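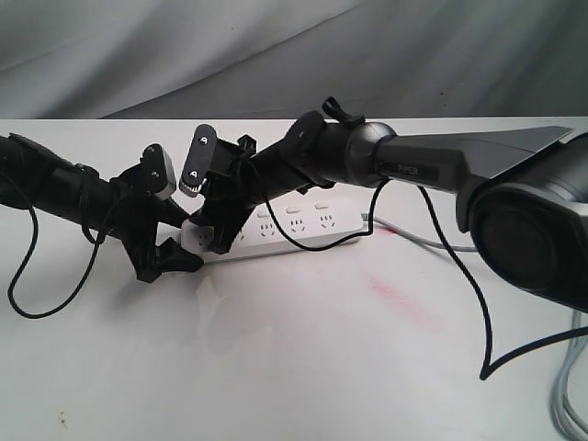 Beide Arme an der Steckdosenleiste, am Nachmittag.

04/11/2020

Wieder Werkraum, von kurz nach zwei bis der Hausmeister das Licht im Gang ausgemacht hat. Mansa war schon da und hatte den Tisch abgewischt, bis auf den rötlichen Streifen, der geht mit nichts weg. Dzifa kam später, sie hatte noch Physik. Caoimhe war über den Laptop zugeschaltet und man hat sie schlecht verstanden.

Die Aufgabe für die Vorrunde steht jetzt fest. Eine Steckdosenleiste liegt auf dem Tisch, ein Arm hält sie fest, der andere drückt einen Schalter und steckt danach einen Stecker ein. Alles stromlos, das steht dreimal im Regelheft. Punkte gibt es für das Halten, für den Schalter und für den Stecker, und Abzug, wenn die Leiste verrutscht. Rurnach heißt der Wettbewerb in diesem Jahr immer noch, obwohl er gar nicht mehr in Rurnach stattfindet.

Wir haben mit dem Halten angefangen. Der linke Greifer soll das linke Ende der Leiste fassen. Er kommt schräg von oben, und die untere Backe ist so spitz, dass sie erst daneben aufsetzt und dann unter das Gehäuse fahren will. Dabei schiebt sie die Leiste weg. Dzifa hat vorgeschlagen, von vorne zu kommen. Das geht aber nicht, weil dann der rechte Arm keinen Platz mehr hat. Die beiden Greifer stehen sich über der Leiste sowieso schon sehr nah gegenüber. Wir haben am Ende den Anfahrpunkt höher gelegt und lassen die Backe das letzte Stück langsam senkrecht absinken. So hat es in den meisten Versuchen geklappt. Mansa wollte gleich weitermachen, ich wollte es erst aufschreiben. Steht jetzt im Heft auf Seite 86, mit Skizze.

Danach der Schalter. Über jeder Dose sitzt ein kleiner rechteckiger Schalter, und unser rechter Greifer ist dafür eigentlich zu breit. Mit dem runden Fingerplättchen kommt man drauf, wenn man den Greifer leicht dreht und nur mit der Kante drückt, da wo die kleinen Zähne sind. Man muss aber sehr genau treffen. Liegt man etwas daneben, drückt man auf das Gehäuse und der Arm meldet zu viel Kraft und bleibt stehen. Das ist heute oft passiert. Mansa hat jedes Mal »Feierabend« gesagt und neu gestartet.

Caoimhe meinte, wir sollen die Grenze hochsetzen, von 2000 auf 3000. Das sind nur die internen Werte aus unserem Programm und keine richtigen Einheiten, das hat Augustina damals so angelegt und wir haben es nie umgerechnet. Ich war dagegen. Wenn der Arm mit mehr Kraft auf die Leiste drückt, rutscht sie links wieder aus der Backe, und dann haben wir beide Fehler auf einmal. Wir haben es trotzdem probiert. Beim zweiten Durchgang ist sie gerutscht. Jetzt steht der Wert wieder auf 2000.

Frau Aidoo kam zwischendurch herein und hat eine Weile zugesehen. Sie hat gefragt, warum wir die Leiste nicht mit Klebeband festmachen. Dzifa hat ihr das Regelheft gezeigt. Dann hat sie gefragt, wer den Bericht schreibt. Das bin ich, wie letztes Mal. Sie will ihn vor der Abgabe lesen, und zwar ausgedruckt. Im Mai hatten wir ihn zu spät fertig und sie hat am letzten Abend noch Kommas korrigiert, das will sie nicht noch einmal machen. Verstehe ich.

Kabel sind weiter ein Problem. Das dünne am rechten Handgelenk hängt in einem Bogen vor der Leiste, und wenn der Arm herunterfährt, kommt die Schlaufe dem Tisch ziemlich nahe. Einmal ist sie an der Leiste hängen geblieben. Mansa hat den Not-Aus gedrückt, passiert ist nichts. Wir müssten das Kabel am Arm entlang führen und zweimal befestigen, aber mit genug Spiel, sonst zieht es beim Drehen. Links hängt auch so eine Schlaufe, die stört bisher nicht. Dzifa bringt Klettband mit. Kabelbinder haben wir zwar eine ganze Tüte, aber die muss man jedes Mal aufschneiden, und beim letzten Mal hat jemand mit dem Seitenschneider die Isolierung angeritzt. Ich schreibe nicht, wer.

Dann die gedruckten Teile. Dzifa hat zu Hause eine neue Backe gezeichnet, schmaler und mit einer flachen Nase vorne. Die könnte die Leiste seitlich fassen, ohne darunter zu fahren. Sie hat mir die Datei gezeigt, sieht vernünftig aus, nur die Löcher für die Schrauben liegen mir zu dicht am Rand. Sie meint, das hält. Ich meine, das hält zehnmal und dann bricht es in der Vorrunde. Wir drucken zwei Stück, eine mit ihrem Rand und eine mit meinem. Der Drucker ist aber von der Achten belegt, die machen Schlüsselanhänger. Ich habe mich in die Liste eingetragen. Wir sind Nummer 17.

Das Programm heißt jetzt offiziell Nevo. Vorher hieß es bei jedem anders, bei mir »test_neu_2«, und das gab Ärger beim Zusammenführen. Augustina hat im Frühjahr den größten Teil geschrieben, ist aber seit dem Sommer nicht mehr an der Schule. Sie antwortet noch, wenn man ihr schreibt, aber man will auch nicht wegen jeder Zeile fragen. Ich habe heute den Teil mit der Reihenfolge der Arme durchgesehen und weitgehend verstanden. Der linke meldet »hält«, erst dann darf der rechte losfahren. Was ich nicht verstehe, ist, warum der rechte nach dem Schalter noch einmal ganz zurück in die Grundstellung fährt, bevor er den Stecker holt. Das kostet viel Zeit. Vielleicht war es am Anfang nur zur Sicherheit drin. Ich habe es nicht angerührt und mir eine Frage an Augustina notiert.

Zum Stecker sind wir kaum gekommen. Mansa hat ihn zweimal von Hand in den Greifer gegeben, um zu sehen, ob er darin gerade bleibt. Er kippt. Die Zähne an der Unterkante halten ihn nur an einer Stelle und er dreht sich um diesen Punkt. Mit einem Stück Gummi auf der anderen Seite könnte es besser werden. Yakubu, die andere Mannschaft aus unserer Region, hat angeblich Finger mit einer Rille, in die der Stecker genau hineinpasst. Caoimhe hat das von ihrer Cousine. Ob das nach den Regeln geht, weiß ich nicht, man darf keine Finger verwenden, die nur für ein einziges Teil gemacht sind. Das muss ich nachlesen.

Es gab noch eine Diskussion über das graue Tuch hinter dem Tisch. Mansa findet es unnötig. Die Kamera erkennt die Leiste aber besser, wenn dahinter nicht das Regal mit den Farbtöpfen steht, das haben wir vor den Ferien ausprobiert. Das Tuch bleibt. Man müsste es bügeln, die Falten werfen Schatten, und bei tief stehender Sonne verschiebt sich der erkannte Rand. Dzifa sagt, ihre Mutter hat ein Dampfbügeleisen. Wir haben das nicht weiter verfolgt.

Am Ende haben wir alles einmal am Stück laufen lassen, halten und Schalter, ohne Stecker. Erster Lauf: Leiste gehalten, Schalter verfehlt. Zweiter Lauf: gehalten und gedrückt. Dritter Lauf: gehalten, gedrückt, aber beim Zurückfahren hat der rechte Greifer die Leiste gestreift und sie lag danach schief. Das würde Abzug geben. Er fährt zu flach weg, er müsste erst gerade hoch. Ist wahrscheinlich nur ein Punkt mehr in der Bahn. Ich wollte es gleich ändern, aber dann kam der Hausmeister.

Abgebaut haben wir nicht, der Tisch darf stehen bleiben, solange der Werkraum nachmittags nicht gebraucht wird. Wir haben nur die Arme ausgeschaltet und den Zettel an die Tür gehängt.

Zu Hause noch den Anfang vom Bericht geschrieben, eine halbe Seite. Den Titel habe ich offen gelassen. Mansa will »Zwei Arme, eine Leiste«, Dzifa will etwas mit unserem Teamnamen, also »Mukum an der Steckdose« oder so ähnlich. Mir ist es egal — Hauptsache, auf dem Deckblatt sind diesmal alle Namen richtig geschrieben, auch der Akzent bei Caoimhe.

Fürs nächste Mal:
Klettband (Dzifa)
Bahn nach dem Schalter ändern, erst hoch, dann weg (ich)
Gummi für die Finger besorgen (Mansa)
Regel zu den Fingern nachlesen (ich)
Augustina wegen der Grundstellung fragen (ich)
Drucker, Platz in der Liste prüfen

Mathe noch nicht gemacht.

Letzte Einträge
Linker Arm fährt wieder
Regelheft gelesen, erster Teil
Vor den Ferien: das graue Tuch
Team Mukum, neue Besetzung
Was im Mai schiefging

Kontakt | Impressum | © Tagebuch Team Mukum | Nach oben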